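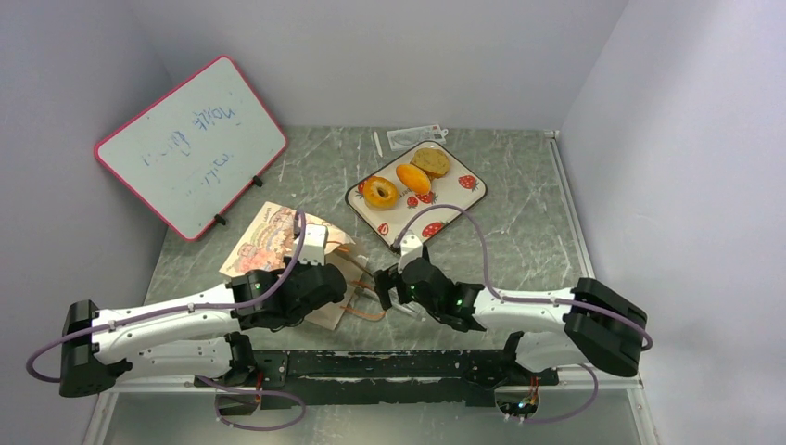 Patience is an old-fashioned word to bring to a robotics workshop, but it is the one I keep coming back to. I have spent a good part of the winter at Kombridge teaching a pair of arms to pack bakery goods into a gift bag, and I have come to believe that the quality of the teaching matters a good deal more than the quantity of it.

The method is simple enough to explain to a neighbour over the fence. A person sits at the controls and steers both arms through the job from start to finish, the machine keeps a record of every movement, and later on a computer studies the records and tries to do the same by itself. We call each run a demonstration. On a good day I can manage 90 of them before my shoulders complain, and by the end of last month the folder for the bag task held 1,721.

I used to be rather proud of that number. Then we sat down one wet afternoon and watched a long stretch of them back, and I was a little ashamed (I went and put the kettle on, which is my usual response). There I was, dithering over the rope handles, going in for one, changing my mind, going in for the other. There I was again, pinching a doughnut by its edge in the morning and through the hole after lunch, for no reason I could remember. Every one of those runs had been marked as a success, and in a sense they were, as the bread did end up in the bag. But think of learning to tie a bow from someone who ties it differently each time and sighs halfway through!

So I should like to put in a word for the slow demonstration. Open the bag first and let it stand open. Bring the far arm over to the tray only when the near one has a proper hold. Pick up a soft roll as though somebody were going to eat it. We tried training on just 900 carefully chosen runs, and the arms were noticeably calmer with them than they had ever been with the whole lot – fewer little twitches, and far fewer crushed rolls.

My friends at Estgate disagree, and I want to be fair to them. They say that a robot shown nothing but tidy work will be lost the first time a handle flops the wrong way, and they are quite right. Mistakes belong in the lessons. I would only ask that they be put there on purpose, with a clear recovery afterwards, the way a good driving instructor takes you out in the rain once you can manage in the dry.

What worries me more is the habit of paying operators by the run. It rewards hurry, and the hurry goes straight into the arms and stays there. I would sooner have 40 good demonstrations from someone who had eaten a decent lunch, and I would pay them for the whole afternoon.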